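Vurine Building Services
Workplace safety walk-through, second-floor staff room
Client: Oksanen
Inspector: Youssra Benmoussa
Reviewed with: Nadège Pichon
Date: 22 September 2021

Rating: S = satisfactory, A = action required, N = not checked

1. Exit route from room to stair: S
Comment: Clear width maintained. Door opens fully and latches.

2. Exit sign and emergency lighting: A
Comment: Sign lit. Battery test record stops in January. Run the 30-minute test and enter the result in the log.

3. Fire extinguisher: S
Comment: Tag current, pin and seal in place.

4. Electrical outlets and cords: A
Comment: One extension cord in permanent use by the door. Replace with a fixed outlet.

5. Ceiling lighting: S
Comment: Measured 315 lux at table height against the client's own minimum of 300. No flicker noted. Covers not opened.

6. Ceiling-mounted devices: N
Comment: No ladder on site. Sernar holds the service contract and is to supply its last report.

7. Floor storage and seating: A
Comment: See note below.

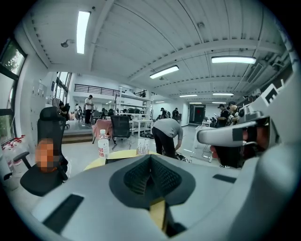

Floor storage is the main open item. Goods left at floor level narrow the walkway and get in the way of cleaning, and the previous report from Dralleck raised the same point. The bottles with red caps by the left-hand wall should go on a shelf or into a closed cabinet, with contents confirmed and labels checked before they are moved. The row of white lockers on that side may be used if the contents are suitable for them – otherwise use the store room. High-back chairs, such as the black mesh one near the round yellow table, should be pushed in when not in use. Drinks may stay on the table but are to be kept away from powered equipment.

8. Windows: S
Comment: Glazing intact. Handles on the lower sashes operate freely.

9. Manual handling: A
Comment: Staff asked about low-level lifting. Refresher due for 22 employees. Bend at the knees, keep the load close, do not twist.

10. First aid kit: S
Comment: Contents match the list inside the lid. Eyewash in date.

Items 2, 4, 7 and 9 remain open. Item 6 to be rated on receipt of the Sernar report. Completed actions to be initialed by N. Pichon and returned to Vurine.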